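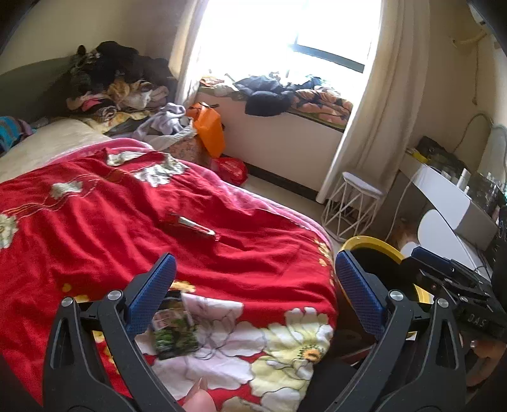 Figure 4.1 Red floral blanket and black hand-held gripper with blue pads

4. Setting up a game on the Zoler scoring console

This section covers a standard basketball game, from switching the console on to the opening tip. For training drills and three-a-side, see Section 7. For faults during a game, see Section 9.

You will need:
The console and its power adaptor
The scoreboard cable, or the wireless receiver already paired (Section 3)
Both team lists, with playing numbers
The rules sheet for your competition

Allow enough time to finish before warm-ups end. The console can't load a roster while the game clock is running.

4.1 Switching on

1. Put the console on the score table with the screen facing the scorer. Leave the vents at the back clear.
2. Plug the adaptor into the console first, then into the wall.
3. Hold the green key until the screen lights up. The start-up check takes a few moments and the horn will give one short blip.
4. Check the top line of the screen. It should read READY and show the scoreboard as LINKED.

Note: If the top line shows code 514, the console can't find a scoreboard. Check that the scoreboard has power, then press RETRY. If the code stays, go to Section 9.2. You can still score the game on the console alone.

Caution: Do not unplug the scoreboard cable while the console is on. Switch the console off first, change the cable, and start again from step 3.

4.2 Creating the game

1. Press MENU, choose NEW GAME, then choose BASKETBALL.
2. Choose a rule set. The console comes with Senior, Junior and Custom. If your association has supplied its own file, it will be listed under Custom.
3. Set the number of periods and the length of each. A game of four quarters with 40 minutes of total playing time is already set in Senior.
4. Set the length of the breaks. Half-time is set separately from the quarter breaks.
5. Choose RUNNING or STOPPED for the clock. If your rules use a running clock until the last few minutes, choose RUNNING and enter the changeover time when asked.
6. Press SAVE.

Note: The rule set can be changed up to the start of the first period. After that, only the period length and the time-outs can be edited, and each edit is written to the game log.

4.3 Entering the teams

The home team is always on the left of the console screen. This does not depend on which bench the team uses or which basket it shoots at.

1. Press HOME, then TEAM NAME. Type the name or pick it from the saved list. Names too long for the scoreboard are shortened on the scoreboard only. The full name is kept in the log.
2. Press ROSTER. Enter each playing number followed by the player's name, and press ENTER after each one. The roster holds up to 16 players.
3. Mark the captain by moving to the player's line and pressing the star key.
4. Mark the starting five. The console will not accept more than five on court.
5. Repeat for the visitors using the AWAY key.

The screen will look like this when a roster is complete. In this case Brundau is at home to Barredo, and the list is sorted by playing number:

HOME BRUNDAU
AWAY BARREDO
ROSTERS OK
STARTERS OK

Note: 0 and 00 are treated as two different players. Type the number exactly as it is on the singlet.

Caution: Deleting a player who already has points or fouls removes them from the box score, and the team total will no longer match. Use SWAP NUMBER if a player has changed singlets, for example after a blood stain. Their points and fouls go across to the new number.

4.4 Fouls and time-outs

1. Press MENU, then LIMITS.
2. Set the personal foul limit. When a player reaches it, their line flashes and the console beeps until you press OK. The horn does not sound.
3. Set the team foul limit for each period. The bonus light on the scoreboard comes on when it is reached.
4. Choose whether team fouls carry over from the last period into overtime. Check your rules sheet, as competitions differ.
5. Set the number of time-outs for each half.

Technical and unsportsmanlike fouls are entered with the SHIFT key held down. They count towards the personal limit only if you have ticked that box on this page.

4.5 Shot clock

Skip this part if your competition does not use one.

1. Connect the shot clock handset to the port marked B.
2. Press MENU, then SHOT CLOCK, then ON.
3. Set the full reset and the short reset. The short reset is the one used after an offensive rebound.
4. Ask the shot clock operator to press each reset once and check both displays, above each backboard, against the console.
5. Start and stop the game clock. The shot clock should start and stop with it.

Note: When less time is left in the period than on the shot clock, the shot clock displays go blank. This is normal.

4.6 Sound check

1. Tell the referees and both benches that you are about to test the horn.
2. Press HORN once.
3. Adjust the level with the side keys. The range runs from 0 to 100. In a single-court hall, roughly half way is loud enough.
4. If there is a game on the next court, choose a different tone under MENU, SOUND, so that players can tell the two apart.

Caution: Keep clear of the scoreboard horn when working on a ladder. Switch the console off before anyone goes up.

4.7 Before the tip

1. Show both coaches their roster on the screen and have them confirm it. Press CONFIRM for each team.
2. Check that the score, the fouls and the period are all correct on the scoreboard.
3. Set the possession arrow to blank. It is set after the first team gains control from the jump ball.
4. Press ARM. The screen border turns green.
5. Start the clock with the large key when the ball is legally tapped.

If you press the large key too early, press it again to stop, hold EDIT and choose RESET PERIOD. The console will ask you to confirm.

4.8 Saving the set-up for later

Halls that run the same competition every week can store the set-up as a template.

1. Press MENU, then TEMPLATES, then SAVE AS.
2. Type a name. Use something the next scorer will recognise, such as Drondano Juniors Court 2.
3. Tick the parts you want to keep. Rosters are left out unless you tick them.
4. To use the template, choose it at step 1 of Section 4.2 in place of BASKETBALL.

Templates stay on the console when it is switched off. They are erased by a factory reset, so copy them to a USB stick first (Section 8.3).

Section 4 revised April. Corrections to Amado Lumbao, manuals.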